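Some notes on teaching a two-arm robot by hand, for the few people who asked. I've been doing this most of the summer and I keep getting the same questions in replies.

The setup is called leader-follower. I hold two small arms with handles, and two bigger arms across the table copy whatever mine do. Everything gets recorded: joint positions, gripper openings, video. One recording from start to finish is an episode.

As of this morning we have 2,336 usable episodes. The target for August was lower than that, so I can't complain.

Cloth is the hard one. A box is the same box every time. Drop a shirt twice and you have two different problems. I do fewer episodes per hour on cloth than on anything else and I throw out more of them.

Things I throw out: any episode where I stop to think for more than 4 seconds. The arms just hang there, and a policy trained on that learns to hang there too. If I don't know my next move before I press record, I don't press record.

Slow is fine. Stopping is the trouble. New operators mix these up and try to go fast — then they miss the grab and have to correct.

Some corrections I keep on purpose. If I miss an edge, back off and get it on the second try, that's useful, so it gets its own tag. If I miss three times it goes in the trash.

Someone asked whether I look at the arms or at the screen. Both. I look at the table to get close and at the wrist view for the last bit. Our Komport rig puts the wrist view on a monitor at eye level, which saved my neck.

Sondico, the outfit I do this for, wants sessions capped at two hours. I used to think that was too short. After 11 cloth episodes in a row my left hand starts closing early, and I only catch it on playback.

The left hand is worse for everyone right-handed. I now practice with the left arm alone before each session, no recording, just picking up a rag and putting it down.

Update from the afternoon: 2,365. All cloth, both arms.

Handing a corner from one arm to the other is still the part I redo most. What I teach is to settle which arm owns the corner before either gripper closes. With the black cloth, the far gripper has its yellow fingers by the pointed corner and the near one is open over the body of the fabric, so the far arm takes the corner and the near arm waits its turn. Dark fabric also hides its folds on camera, and I go by the edge against the pale floor more than by any crease. 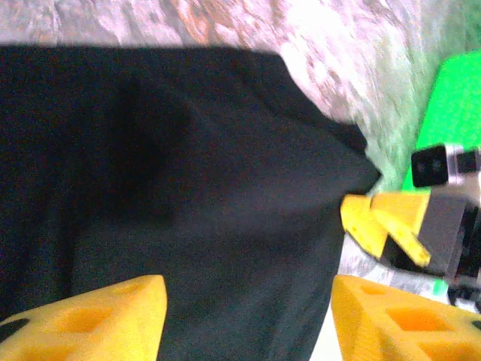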